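Is it worth re-proofing an old canvas bag, or am I being sold something?

Posted in Bags, Coats and Outdoor Fabric
July 14, 2021

Maksym Derkach

I have a canvas shoulder bag that I bought secondhand in May. It's a decent bag, thick cloth, good stitching, but it lets water in along the bottom seam and the flap goes dark as soon as it rains. I cycle to work and back and I've had two library books ruined, one of which I had to pay for.

The man in the outdoor shop in Milmont told me I need a wash-in treatment called Ziltovis, then a spray on top, then a seam sealer, and that I should repeat the lot every few months. By the time I'd added it up it came to more than I paid for the bag. He also said never to use wax because it "suffocates the fibres", which sounds like nonsense to me, but I don't know enough to argue.

Has anyone treated a bag like this themselves and had it last? I'm not after a showroom finish. I just want dry books. Please don't tell me to buy a new one.

Gus Lindgren
Regular, 2000 posts

Fibres don't breathe, so they can't be suffocated. Wax does make cloth less airy, which matters in a coat and doesn't matter at all in a bag, unless you're keeping a hamster in it.

I'd be wary of the three-product routine. Wash-in treatments are made for thin jackets with a coating already on them. Put one in with heavy canvas and most of it goes down the drain. I tried it once on a rucksack and the only thing that came out waterproof was the rubber seal on the washing machine.

What I do now:

Brush the bag, then sponge it with cool water and nothing else. Detergent left in the cloth will draw water in. Let it dry for a couple of days, longer if your house is like mine.

Rub a plain wax bar over it (I use the Dakwood one, but a mix of beeswax and paraffin is much the same) and go over it with a hairdryer until the wax sinks in and the white streaks go. Do the bottom seam twice, inside and out.

Leave it hanging for a day before you put anything in it.

It will go darker and it will feel stiff for a week or two. It'll also mark a pale shirt if you lean it against you on a hot day, so think about that before you start. Mine gets done once a year. It isn't fully waterproof and I don't believe anybody who says theirs is. In a real downpour I put the books in a carrier bag inside.

Check the seam first, though. If the thread has rotted, wax won't save it, and you'll need to restitch.

Imani Alcantara

just use the spray, it's fine. I've had the same can of Jurčo stuff for ages and my bag is ok

Soledad Montoya

I'd trust Gus over the shop, with one quibble. He says wax the lot. Before you do, find out whether the bag is cotton at all. Plenty of things sold as canvas are polyester, and wax just sits on top of that and goes tacky. Pull a thread from an inside seam and put a match to it over the sink. Cotton burns to soft ash and smells of paper. Polyester shrinks into a hard bead, and in that case you want a silicone spray and a tube of seam sealer, so the man in Milmont would be a third right.

As for sprays, I did one half of a tote with a spray and left the other half bare, then held it under the tap. After 22 days of ordinary use I couldn't tell which half was which. Perhaps it was a bad can. I notice the instructions on these things always tell you to apply more, and I've yet to see one that says how you'd know it had worked.

Keep whatever you use off the snaps and buckles. Wax in a press stud picks up grit and then it won't close.
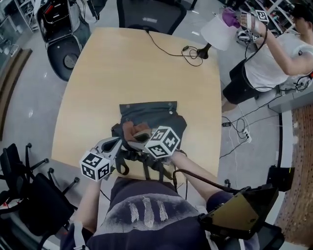
Soledad Montoya
Repairs and alterations, member of the Fabric board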